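Subject: Re: [Ukness-cooks] Cold-set cheesecake weeping in the fridge
Date: 9 October 2025

> I made the Kauppinen recipe again with the full amount of
> gelatin and still had liquid around the base by morning.
> The filling itself was firm. Should I use more gelatin,
> or drain the cheese first?

Drain the cheese. If the filling holds its shape when cut, the gelatin is doing its job, and more of it will make the texture rubbery. The liquid is whey.

I ran two batches in May, same pan, same fridge shelf. One used Urnari soft cheese straight from the tub, the other used the same cheese hung in cloth for nine hours. The undrained one left a ring of liquid overnight. The drained one left none that I could find, and its cut face stayed clean.

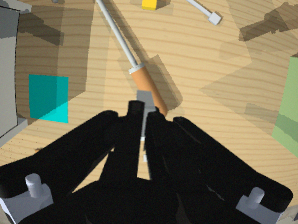 Gripper over a wooden tabletop, view from above.

Two other points. Bloom the gelatin in cold water for the full time on the packet, and let the melted gelatin cool a little before it goes in. Straight off the heat it can set in strings when it meets cold cheese.

The Loltia tubs are looser than Urnari and need longer in the cloth - I would start the night before. Weigh the cheese after draining, not before, or the sugar will be out of proportion.

I have not tried any of this with agar.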